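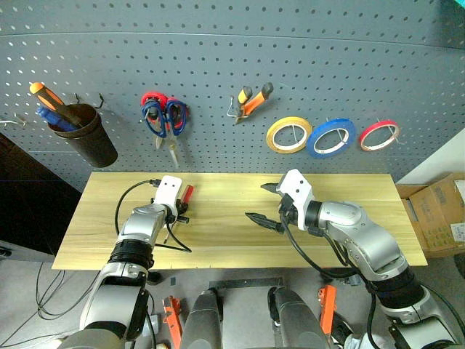

Figure 1. Both arms at the bench, with the tool board behind.

Tidying for Two Arms: Final Report, Team Kalley

24 shares | 3 comments

1. What we said we would do

Our proposal promised a two-armed robot that could put a workbench in order. It would pick a tool off the table, pass it from one gripper to the other if needed, and hang it on the pegboard. We wrote that in August, when we were young.

By the midterm review the goal had become "pick up a tool and put it in the cup." We stand by the smaller goal. The cup hangs from a hook, holds more than one tool, and forgives a lot. The tape rolls go on thin wire hooks, and Kalley missed those hooks in every way a hook can be missed.

2. Setup

The arms run on Levska, the control package the course gives out, with our own grasp planner (Holanda) on top. Holanda was meant to be a small script. It is now 1558 lines, and one of them is a comment saying "fix this."

We taught the robot by steering the arms through each task and recording the motion. We recorded 75 runs and threw out 13, mostly because whoever was steering had bumped the table and said a word the log did not need.

3. Results

Screwdrivers went into the cup in almost half of our test trials. Scissors did worse. A gripper can close on one handle well enough, but then the blades swing wherever they like, and the planner has no opinion on blades. Tape was dropped from the final test by unanimous vote.

The handoff between arms worked on 18 tries, all of them with the same screwdriver. When we swapped in a different one, the right arm opened early and waited politely for a tool that was already on the floor.

4. What we would change

Cable slack took up a week we had set aside for the planner. We would also calibrate both arms on the same day. The next team can have our Fukesico adapter plates, which fit if you file the corners, and our notes, which are in the shared folder under "final_final."

Filed under: Student Projects | 3 comments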